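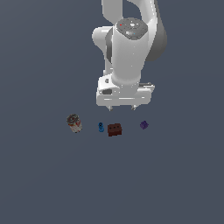
Eltcombe Print Circle > Meetings > Minutes

February
Posted by the minutes secretary

Minutes of the February meeting, held in the upstairs room at the Eltcombe library. The meeting opened at 7:00 p.m. with the chair presiding.

Minutes of the last meeting
Approved with one correction. The paper for the winter portfolio was recorded as cream. It should read white.

Spring show
The show will hang in the Narkel Gallery for the whole of April. The gallery has confirmed the front room and the hallway but can't give us the back room this year. Each member may enter 2 prints, framed or float mounted. Unframed work can go in the browsing bin if it is sleeved and backed.

There was a long discussion about whether monotypes should be allowed in a show billed as woodcut and linocut. Some members felt the title should be kept as it is and the rule followed. Others pointed out that last year's show had several monotypes and no visitor complained. A motion to change the title to "Relief Prints and Monotypes" was made, seconded and passed. The poster will need to be redone before it goes to the printer.

Labels will give title, medium, year and edition number. Members are asked to write out the medium in full and not to put "mixed."

The gallery takes its commission from the sale price, so prices on the entry form should be the full price on the wall.

Group portfolio
The theme is "Near Water." Ten members have signed up, and the list is now closed. Block size stays at 8 by 10 inches, with paper size to match last year's so the old boxes can be used. Prints are due at the April meeting. Anyone who wants a chine collé layer should do a test on the portfolio paper first. The last batch cockled badly on two prints and they had to be flattened again.

The colophon will be set by hand if the type can be sorted in time. If it can't, it will be printed from a polymer plate.

Press and equipment
The bed of the Tredeck press has been cleaned and the felts washed. The pressure gauge on the left side still reads high. Until it is fixed, please set pressure by a test pull and don't go by the number.

The large brayer is missing its handle screw. A replacement has been ordered.

Oil-based ink is still being left on the glass slabs overnight. Vegetable oil first, then a rag, then the cleaner. Rags go in the metal can with the lid closed.

Yupanqui talk
The visiting talk on the Yupanqui Workshop and its poster prints will be at the March meeting, starting at 7:30 p.m. The speaker will bring original sheets and would like two long tables and no drinks near them. Club business that night will be kept to announcements.

Money
A $100 donation was received toward paper. The meeting agreed to spend it on Japanese paper for members to buy by the sheet at cost.

Other business
A member asked about a Saturday beginners' class in reduction linocut. There was interest, but the room would have to be booked separately. Held over to April.

The meeting closed at 8:50 p.m.

Recent items
Spring show entry form
Portfolio paper: sizes and trimming
January minutes
Press room rules
How to sign and number an edition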